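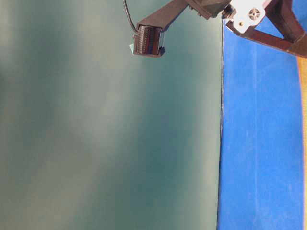

Are we still on track to finish the towel folding guide by December?

We should be, as long as the section on thin cloths stops growing on me. I've got the big towels done, the hand towels done, and a draft of the small ones that I keep fiddling with (sorry, I know you've heard this before!).

So, where the money and the hours have gone since my last update. The Trildale grant paid for a run of test cloths, a big blue cover for the table, and my time. I've spent 860 of the 2268 so far, mostly on cloths, and I don't expect to need more. The blue cover was a great buy, by the way. Orange towels on it are so easy to follow, and I can spot a crooked hem from the other end of the room.

Most of this stretch went on the small orange ones. They're ribbed, pretty light, and they do whatever they like the second you pick them up. My first draft told people to grab the middle of a side, which was a bad idea, and I've rewritten it to start from the corners. If the hem curls under, you flatten it before folding anything. That's now step two and it's in bold.

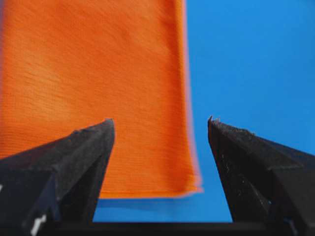

Precious Visser thinks the hem step should come first, before anyone lifts the towel at all, and that people in the Kamard laundry room will skip it anywhere else. I went back and forth on that one. I've moved it up in the printed copy and I'll see how it reads when the next group tries it.

The other thing we talked over was twisting. Hold a towel at one corner, let the rest trail, and you get a kind of sail with a skinny tail on it. Lovely to look at, hopeless to fold! The guide now says to find the next corner along the same edge and bring your hands apart slowly until the top runs straight.
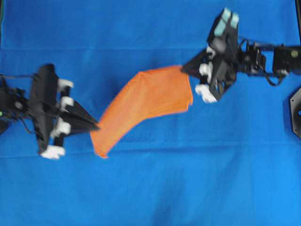
Orange towel held up over the blue cover, twisted, with the lower tip folded in.

I also wrote two versions of the folding page, one for thirds and one for halves. Jotis wants thirds because of their narrow shelves and Þorgeirsson wants halves, so both are staying in. It adds 2 pages and I can live with that.

Still a bit rough is the part on bunching. Pinch a ribbed cloth too hard at the tip and the ribs all crowd together, and then you're smoothing out a pucker before you can line anything up. I want people to hold just the edge, lightly, and I haven't found a short way to say so yet. The current wording runs to a whole paragraph, which is way too long for a wall sheet.
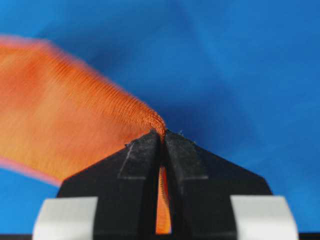 What's next

Get the bunching part down to a couple of lines, then try the small towel pages with a new group at Kamard. After that it's the washcloths, which I'm hoping are quick. Could you let me know whether you'd like the wall sheet in color? Printing is the only cost I haven't pinned down, and I'd like to order it together with the booklets.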